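May 13, 2025

Up far too early because the blackbird has decided that the gutter outside my window is a concert hall. I wasn't getting back to sleep, so I packed the beating tray, two rounds of cheese and pickle and the big flask, and was walking down the Lougher track before the dew had gone. Lovely soft morning, hardly any wind, and the hawthorn is out all along the lower hedge (it stinks, I love it).

I'd promised myself a proper go at the hazels this year. Last May I kept getting distracted by hoverflies and came home with notes on everything except the bugs I'd set out for. So today it was hazel first, then oak, then the nettles by the gate, and no chasing after anything with stripes until lunch.

It went well! The first hazel gave me a shower of caterpillars, a few very cross earwigs and a nut weevil with that ridiculous long nose, which walked up my sleeve and had to be fetched out of my collar. On the third bush down I got a hawthorn shieldbug, a bit worn, still with plenty of red on the back end. I do have a soft spot for them. They fall on the tray, play dead for a moment and then trundle off as if they'd remembered an appointment.

The oaks were slower. Lots of little green plant bugs, all of them nymphs and all of them far too young for me to put a name to. I wrote "mirid, small, green, fast" four times in the notebook, and I expect I'll be annoyed with myself for that in the winter.

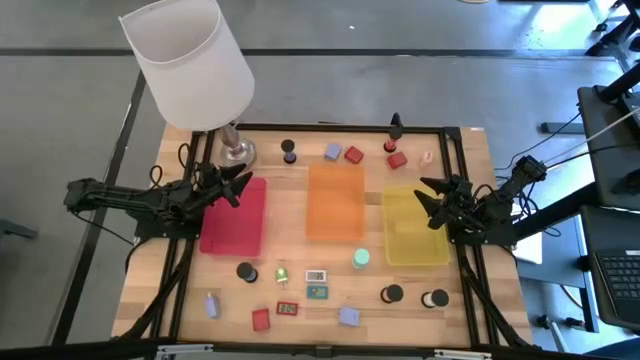 The pink and yellow bins on the big table.

Sat on the stile at Puner for the first sandwich and a read back through the March pages. What a miserable lot they are. Rain, rain, one seven-spot ladybird under bark, rain, lost a glove. It does cheer you up to see how quickly it all turns round. The same bank where I found that single ladybird was crawling with them today, mating, eating greenfly, falling off things.

After that I let myself do the nettles, and that's where the good one was. A dock bug first, big and brown and slow, then another, then something much smaller and darker on the path edge that I very nearly didn't bother with. Got it into a tube and had a look with the lens, and it was a ground bug of some sort, black head, rusty legs, pale wings with a dark spot on each. I'd like it to be something exciting. It almost certainly isn't, but I brought it home anyway and it's in the fridge next to the butter, so I must remember that before breakfast.

Measured it this evening under the microscope and then measured it again, and got a different answer each time, so I think the eyepiece scale has slipped. That wants sorting before I do any more. I ran it through the first half of the key and got stuck where I always get stuck, at the bit about whether the hairs on the front part are "erect" or "semi-erect". How upright is semi? I gave up and had a bath.

Then the list. I'm still using Fernesance for the records, and it still forgets my grid reference every time I start a new sheet, but I know its ways by now. Tonight's batch took me to record number 3290, and 130 of those are from this spring, so I've no business grumbling about the rain. Added a note against 515 as well, the old squash bug one from Wernus, which I've come to think I got wrong. The edges of the abdomen look too plain in my sketch. I've put a question mark by it and moved on, though I'll be fretting about it all week, I know I will.
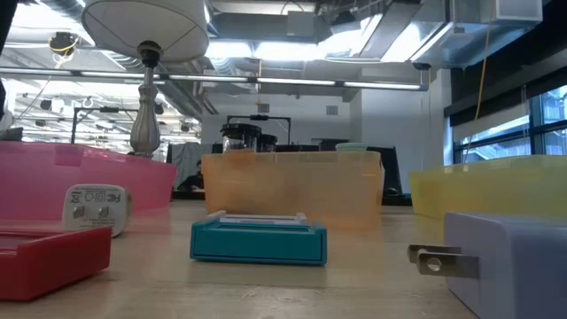

White plug adapter, red tray, and the row of bins behind.

Wernus next, if it stays dry. The heath there warms up fast and there ought to be something running about under the storksbill by now. I want to take the small hand net and leave the tray at home, my shoulder is aching from holding the thing out at arm's length. Must also buy more tubes, the lids have started to split on the old ones and I lost a perfectly good weevil that way, somewhere in the lining of my coat.

Two ticks off already, neither attached, thank goodness. Checking again before bed. Blackbird has just started up for the evening.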